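How to Fold a Puffy Quilted Piece So It Stays Folded

Every November I get the winter things down in our little house at Kernemcombe, and every November I remember how much I used to dread it. Anything quilted and full of air seems to want to spring open again the minute you turn your back! My neighbor Agnes Baxter finally showed me her way of doing it, and I've used it ever since on jackets, comforters and even the sleeping bags.

What you'll need

A bed with the covers pulled off, down to the fitted sheet. You want somewhere flat and wide where you can lean with both arms. The floor works too, but my knees have opinions about that.

Step 1. Spread it out

Lay the piece flat and smooth it from the middle toward the edges with your palms. Close any zippers and snaps. If it has sleeves, cross them over the front and pat them down - don't tuck them underneath, or you'll get a lump that shows up in every fold afterward.

Step 2. Press out the air

Start at one end and lean on it with your forearms, slowly, working your way along. Give it time. I usually go over it twice, and have a sip of coffee in between.

Step 3. Fold the sides, then the length

Bring one long side in toward the middle, then the other over it. Press again. Now fold up from the bottom, keeping your hand inside the fold so the layers lie flat, and keep going until you have a thick bundle, more or less a rectangle. 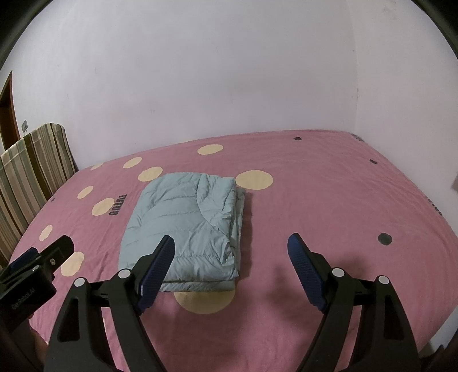
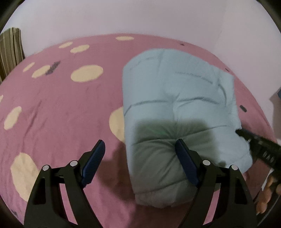 Step 4. Tidy the edges

Puffy fabric never gives you crisp corners, so please don't fuss over wrinkles along the seams. If a layer pokes out at the side, slide your hand in flat and ease it back. Turn the neatest fold toward the front of the shelf, and it will look lovely even if the back is a bit of a muddle.

Step 5. Put it away

A roomy cotton bag is my favorite, or an old pillowcase with the open end tucked under. Stand the bundles side by side if you have the room, as a heavy stack flattens the filling over a long summer. Heledd Owen wrote to ask about vacuum bags - I do use them for moving house, but I wouldn't leave anything in one for months.

When you take it out again, give it a good shake and let it lie on the bed for an afternoon before you use it.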